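Trundgate Notes > Workshop > Good practice

We use cookies to remember your settings and to count visits. Accept | Manage

Writing house rules for a tidying robot

I have spent most of April writing rules, and I've enjoyed it far more than I expected to! Regular readers will know that Jemik is our two-armed robot, and that its job this year is sorting mixed household rubbish. Bottles, wrappers, odd bits of plastic, paper, all the stuff that ends up in a box by the door. The sorting itself I've written about before. This post is about the sheet of paper taped up beside the charger, which now has 14 rules on it and a lot of crossings out.

It started with Yevdokiia Semeniuk asking me, very reasonably, what counted as a finished run. I gave her one answer in the morning and a different one after lunch. She wrote both down and showed them to me. So we went back through the log, 1,249 runs in all, and tried to mark each one as finished or not using the same test. We agreed on 1,094. The rest we argued over, and those arguments became the first draft.

My favourite rule is the dullest one. Start state is written down before the arms are powered. What is in the box, what is already on the mat, what is on the floor nearby and is staying there. Before we had that, you could look at a scrap of paper at the end of a run and have no idea if Jemik had dropped it or if it had been lying there since breakfast. Now you check the sheet.

Rule four is about handles. If a tray has a handle, the gripper takes the handle, and the other hand stays open and close by until the tray has settled. Stepan Stetsiuk thought this was fussy (he'd have let it grab the rim) but he has come round, mostly because the rim is where you want room to drop things in.

Rule six says the box keeps its jumble. No neat layers, no bottles lined up for an easy pick. I feel strongly about this one. A box packed by somebody who wants the robot to do well is a test of the packer, and the bins at Vosness, where we hope to try Jemik next, are certainly not going to be packed kindly.

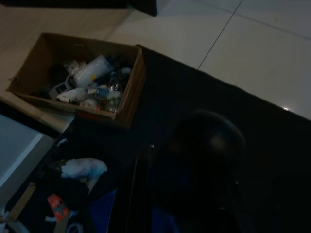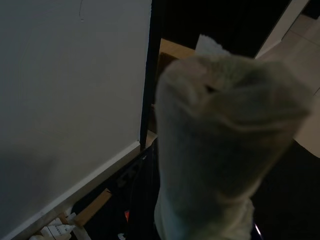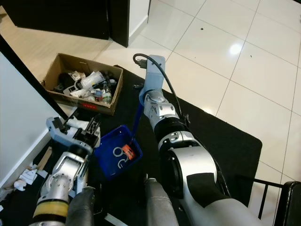 Jemik at work. Rule four is the last picture, with the blue tray held by its handle.

Then there are the rules for people, which I nearly left out and which have turned out to be the ones we use most. Nobody reaches over the mat while the arms are live. One person has the stop button and says so out loud. If you want to move a chair, you ask first. Stepan added "no talking to the person with the button", and I've broken that one more than anyone.

Cables get a rule to themselves. Look at every loop through the full reach of the arm before the first run, then again after any change of gripper or cover. It takes a couple of minutes and I used to skip it all the time — I don't now.

The one I'm still unsure about is rule eleven, on things nobody can name. We had been letting whoever was on shift decide what a mystery bit of plastic was, and of course the labels drifted. For now it says "write what you can see, and put a question mark". Yevdokiia would like a proper list of materials with a code for each. I can see the sense in it, but I worry we'd all start picking the nearest code just to get on.

We borrowed the layout from Ostapchuk, our old shelf-stacking project, which had a single page with the rule on the left and the date of the last change on the right. I'd really recommend the second column. You can see at a glance which rules are settled and which ones we keep poking at (six, always six).

Next job is to run over 1,000 more with the sheet as it stands and no edits allowed until we're through. I give myself a week before I want to change something. If you keep a page like this for your own machine, please send it to me, coffee rings and all. I'd love to see how other people word the bit about what finished means, as ours still takes up a third of the page.

14 comments | Share this post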